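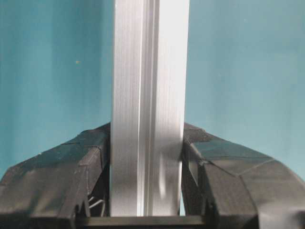
Figure 5. Aluminium profile between the two fingers, seen by the wrist camera.

5. Setting the grip on upright profiles

This section explains how to teach and check the grip of the Grumon two-finger gripper on aluminium profiles which stand upright in the cell. Please finish section 4 (mounting of the fingers) before you begin. For profiles lying flat on the Pririco feeder, go to section 6.

You need: one straight test profile with clean faces, a soft cloth, the 4 mm hex key from the service box, and the hand pendant.

CAUTION: Keep your hands out of the space between the fingers while the gripper has power. The fingers close with full force also in teach mode.

5.1 Preparing

1. Put the cell in teach mode and limit the speed to 5 per cent.
2. Wipe the inner faces of both fingers with the dry cloth. Do not use oil or any cleaner with silicone.
3. Open the gripper fully from the pendant (menu Tool, then Open).
4. Start the wrist camera view and wait until the picture is steady.

5.2 Teaching the grip

1. Place the test profile in the holder and tighten the holder screw by hand.
2. Move the gripper towards the profile until it is in the opening between the fingers. Stop before the profile touches the base of the gripper.
3. Turn the wrist until the long groove of the profile runs straight up and down in the camera view. In Figure 5 the groove can be followed in this way from the top of the view towards the fingers.
4. Set the closing force to 30 N and press Close.
5. Check that both fingers press on the profile, one from the left and one from the right. If only one finger touches, open again and correct the position sideways.
6. Loosen the holder screw. Press Save grip and give the grip a number. At the Holanda site we use 41 for this profile, and we ask you to keep this number, so the programs can be exchanged between cells.

Note: Bright streaks on the metal close to a finger are usually reflections. Do not correct the position because of them. If you are not sure, change the angle of the lamp a little: a reflection will move, a scratch will stay.

Note: The edge detection works best with a plain background behind the profile. Small spots on it do not disturb the detection, but large folds can do it.

5.3 Checking the grip

1. Raise the arm slowly until the profile is free from the holder.
2. Wait 30 seconds. Compare the position of the profile in the camera view with the saved picture.
3. If the profile has slipped, increase the force by 5 N and repeat from step 1 of 5.2. Do not go over 60 N with the standard fingers – the inner faces will wear too fast.
4. Put the profile back and open the gripper.

5.4 Care

Look at the finger seams and the lower edges of the fingers every 4000 cycles. Change both fingers together, also when only one is damaged. After every change the grip must be taught again.

Write the cycle count and the final force in the Stamance log. Questions about grip numbers go to Luana Evangelista, questions about spare fingers to Thaís Sales.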